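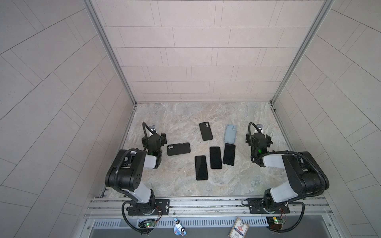

4. Cases, phones, and the trouble of telling them apart

Siyabonga Mokoena
March 4, 2018

Figure 3. Three cases and three phones on the marbled floor, before matching. Two of the cases are black; the third is light blue and translucent.

The household phone drawer has a literature of its own, most of it written by people who wish to sell drawers. Our interest is narrower. We asked what a person needs to see in order to say that a given object is a phone, a case, or a phone wearing a case, and how long that person will argue about it when two of the three are black.

The objects in Figure 3 represent the middling level of difficulty in the Stirkby set. The phones lie with their dark, glossy screens up, and the cases show their camera openings, so every object offers at least one honest clue. In the harder layouts the phones are turned over and the clue is withdrawn. Sorters who had been cheerful up to that point became noticeably less so.

4.1 What the sorters used

We collected 2,000 judgments from 22 sorters, of which 1,744 were kept. The rest were dropped under the rule given in Section 3, mostly for answers such as "phone-ish," which we admired but could not score.

Color did most of the work when it was allowed to. The blue case was named first in nearly every session, often before the sorter had sat down properly, and several people treated it as a kind of landmark from which the others could be reached. It is hard to overstate the relief with which adults greet a blue thing among black things. When we replaced it with a black case of the same shape, sorting slowed for the entire layout, including for objects that had not changed at all.

After color came the camera cutout. A dual cutout stacked near one corner is a good sign that one is looking at the back of something, and most sorters said so in those words or in less polite ones. It is a weaker sign of what that something is. A case lying face down and a phone lying face down inside a case have the same back, and the difference between them is whatever one can make out through two small openings. Eleven sorters asked to pick the object up. We had to refuse, this being a study of looking, and their opinion of the study is recorded in the appendix.

4.2 Orientation

We had expected tilt to matter more than it did. A case turned nearly on its side took slightly longer to name than one standing close to upright, but the cost vanished after the first few layouts. Spacing was another story. Phones set close together in a loose fan were readily named as a group ("the phones") and then miscounted as individuals. We suspect this also explains a good deal about charging stations, although Altico, which supplied the cases, did not ask us to look into it.

4.3 The floor

A word about the surface, which drew more comment than any phone. Light gray, cream, and faint tan veining makes a kind background for black objects, and we chose it for that reason after the January pilot at Werkum, where a dark cloth had produced a run of answers best described as guesses. The marble pattern did no measurable harm. Two sorters nevertheless reported that it looked like a bathroom, and one of them brought this up again at the end of the session, unprompted, when asked whether she had any remarks on the phones.

Pale translucent cases on the same floor remain untested. The Addo layouts will include them, along with a clear case that the author has already mislaid twice.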